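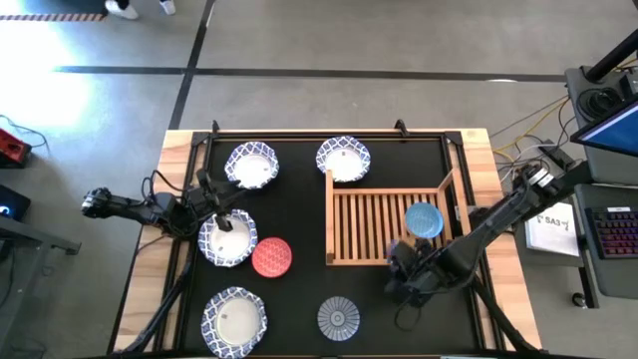

The blue plate, upright in the wooden rack. The rest are still queuing on the black mat.

Plates of Orkside: a small gallery

Every August we promise ourselves a sensible set of crockery, all one colour, all one size. Every August somebody goes to the Brarwood car boot sale instead. The cupboard now holds the results, and this page is our attempt to introduce them properly before the next lot turns up.

The paper plates
White in the middle, blue and white patterned round the rim. Four of them got on to the mat with the proper crockery. They came from Stodach Party Supplies, in a carton of 300, ordered for a summer lunch to which 45 people came. We expect to be eating off them for up to 2 more decades.

The red one
Small and round, with a fine white pattern like fish scales. Too small for toast and too shallow for soup, so it gets the biscuits. It has never been asked to hold a vegetable and would probably take offence.

The one with the rays
Blue lines on white, all running out from a little circle in the middle. Stare at it long enough over breakfast and you will be late for work. Bought on the strength of the pattern at Barbier, the second-hand shop by the bus station, where the label said 1,744. We took this for a stock number and paid in coins before anyone could correct us.

The blue one
Light blue with a textured surface, and the first to be given a place in the rack. It goes towards the right-hand side, a matter on which this household has views.

The rack
Pale wood, upright slats, raised sides. Also from Brarwood, and the only thing we have ever brought home from there that we had written on the list.

More to follow once we have been through the bowls.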